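Spring list, with rules

10 March 2021

We keep a spring list every year, and this one has 20 items. Last year it had 25 and we finished five, so I have changed the method. An item now needs a place, a month and a cost before it goes on. "Spend more time outside" failed on all three.

Carried over from last year: the towpath walk from Koltum to the lock, sowing peas in gutter pipe, and the kite. The kite needs a new bridle line. 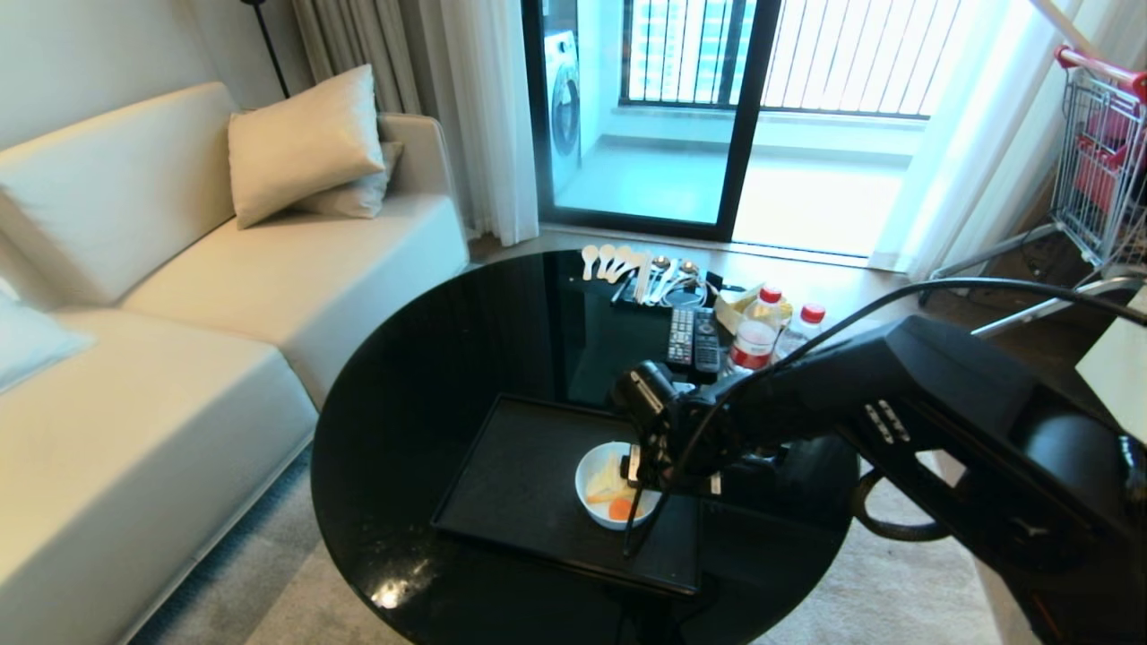
Raelene McKinnon wrote in to say that a month is too loose, and that her family puts each item against a particular weekend or it slides into June. I tried that in 2019. Two wet weekends used up the slack and the rest of the list moved back with them.

New this year is a 3000-piece jigsaw for rainy days, to be done on a board so it can be moved. Edges first, then sort by color into trays.
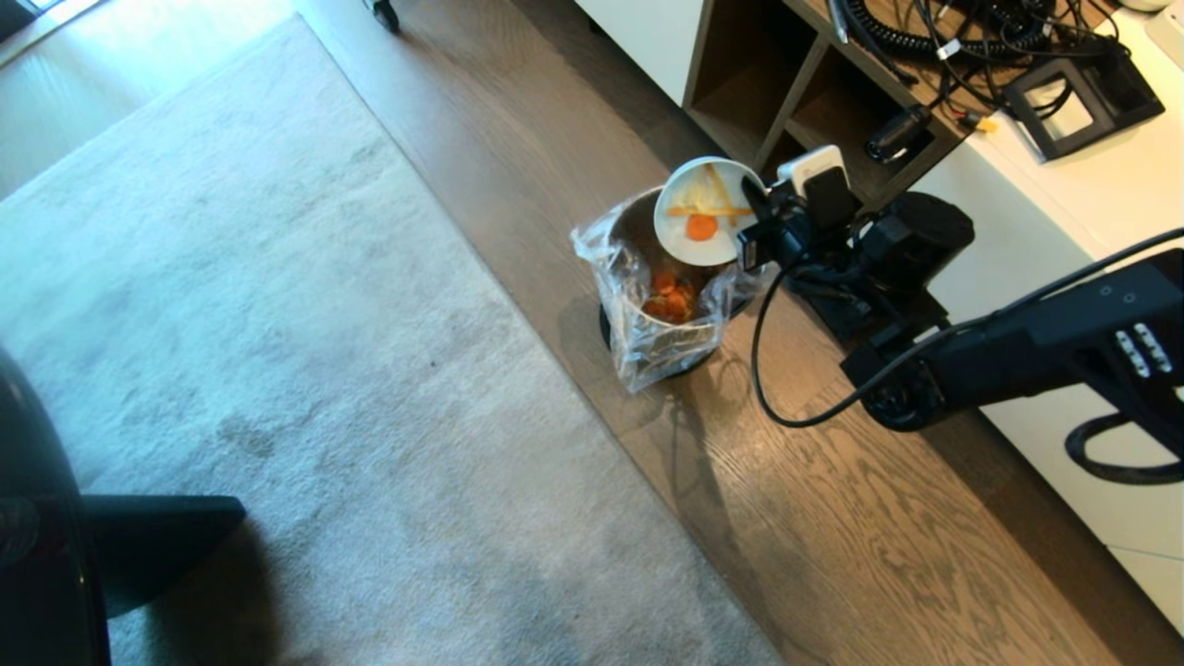 The board should be about a foot wider than the finished puzzle on each side - ours was not, last time, and we lost a corner of sky. Pea seed goes in next, as soon as the soil stops sticking to the fork.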